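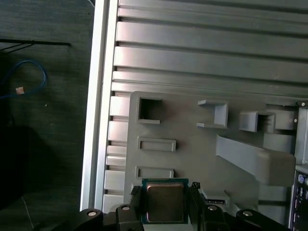 Minutes of the data collection meeting, Brandcombe site, November 17, 2024

Present: collection, training and fixtures groups. Ammann joined by telephone for items 2 to 4.

1. Minutes of the previous meeting

Accepted with one correction. The tray drawing referred to under fixtures should have been revision C.

2. State of the processor placement set

The set stands at 1201 accepted episodes. The target for the first training run was 600 and was passed before the change of jaw tips. Episodes recorded with the old smooth tips are kept in a separate folder and will not be mixed with those recorded with the toothed tips until the training group has compared the two.

Rejected episodes are not included in the total. The main grounds for rejection were a late start of recording and operator hesitation above the slot. The training group asked that hesitation on its own should no longer be a ground for rejection, provided the approach is completed. Agreed.

3. Grasp

The present instruction is to hold the processor by two opposite edges, heat spreader up, with the chip square to the jaws. Operators at Oda have been closing on the chip at a slight angle and correcting it during the lift. The resulting episodes succeed but the wrist view differs from the Brandcombe ones for most of the approach.

Discussion of whether this is useful variety or noise. Training group in favour of keeping it if labelled. Fixtures group noted that a skewed grasp puts load on one corner of the substrate. Decided: angled grasps to be recorded at Oda only, as a named variant, and Brandcombe to continue with the square grasp.

4. Wrist camera

The finger blocks and clamp pieces take up the lower strip of the view. Ammann proposed tilting the camera forward to show more of the tray. Against this, the contact between the jaw tips and the edges of the chip must stay visible, and the calibration would have to be repeated at both sites. No change for the present. Ammann to send a drawing of the tilted bracket so that the loss of view at the tips can be worked out beforehand.

Reflection from the heat spreader was raised again. Exposure is to stay fixed within a session. Operators are not to adjust the lamps between episodes.

5. Tray and case

The grey plastic tray remains the standard target, mounted in the computer case. A real board will not be used until the policy places reliably on the tray. The training group asked for the case to be moved between episodes, as a model trained on a single case position had learnt the position. Fixtures will mark out a set of positions on the mat. The operator takes the next position from the session sheet and does not choose it.

Cables on the floor surface beside the case: left as they fall for training episodes. For evaluation they are to be placed according to the sheet.

6. Labels

Lodisard export now carries separate marks for grasp, transport, approach and release. Two faults remain open. The release mark is written on the command and not on the jaw opening, and a session closed during upload loses its last episode. The second has a workaround (wait for the upload line to clear before closing). The first affects timing only and will be corrected in processing.

7. Actions

Training: comparison of smooth and toothed tips, results to the next meeting.
Fixtures: case positions marked on the mat, session sheet reissued.
Oda: add the angled grasp variant to the task list.
Ammann: bracket drawing.
Collection: re-check rejected episodes where hesitation was the only ground.

8. Any other business

Spare jaw tips are down to two pairs. Order to be placed with the next fixtures order. The request for a second collection station is deferred to April.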